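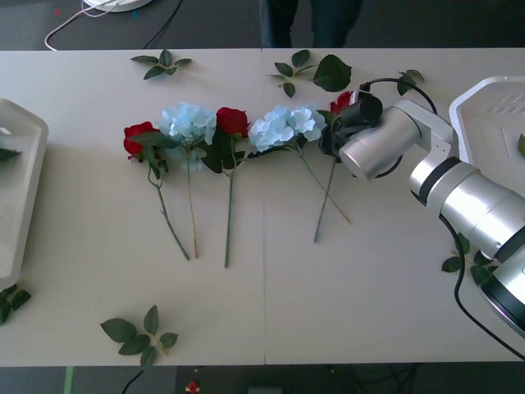

Workshop Tips: Keeping a Flower-Sorting Arm Happy
Posted 03/12/2018

I run the bench for our little Hollia setup, and I get more mail about fake flowers than about anything else I do. So I wrote down what works for me. Take what you like and leave the rest!

START WITH THE TABLE

My top is two white panels pushed together, and that seam matters more than you'd think. Run a fingernail across it before you power up. If you feel a step, shim the low side (card stock is fine) and check again. A gripper coming down for a thin stem doesn't have much room to be wrong. I wipe the white down with a damp rag and then a dry one — no polish, ever, or the stems skate away when the fingers close.

LAY THE STEMS OUT THE SAME WAY

Heads to the far side, stems toward you, side by side in one row. I mix red roses and pale blue hydrangeas because the heads are so different. A rose is compact and easy to close on. A hydrangea is wide and fluffy and will fool you about where the stem is, so teach that one slowly. Try not to let stems cross. Mine do cross sometimes, and then I pick the top one first.

Loose leaves get everywhere, including into the trays. I leave a few sprigs out on purpose when I'm testing, and sweep them all up before a long run.

TRAYS

One at each end. Stick a dab of removable putty under each corner, and mark the outline in pencil so you can put the tray back after cleaning. I skipped the pencil for a whole season and spent it re-teaching the same drop point over and over.

CABLES

This is where most of my repairs come from. The cable off the gripper needs a loose loop, big enough that the wrist can turn all the way both directions without tugging. Jog it by hand at low speed and watch the loop the whole time. If it drags across the flowers, it's too long. If it goes tight, fix it now and not later.

Keep floor cables away from wherever you stand. I put down tape to remind my own feet.

GRIPPER CARE

I clean the fingers every 24 hours of running time, with a soft toothbrush and a drop of dish soap on a cloth. Fuzz from fabric petals packs into the corners and you won't notice until a rose slips. Every 800 picks I check the finger screws, snug and no more. My log says 1323 picks on this pair of pads and they still have some bite left.

If there's a camera by the fingers, use a lens cloth and keep your sleeve out of it. I learned that on the Ulholm job — one smudge, and a whole afternoon of missed stems.

Next time I'll get into storing the flowers so the heads don't flatten.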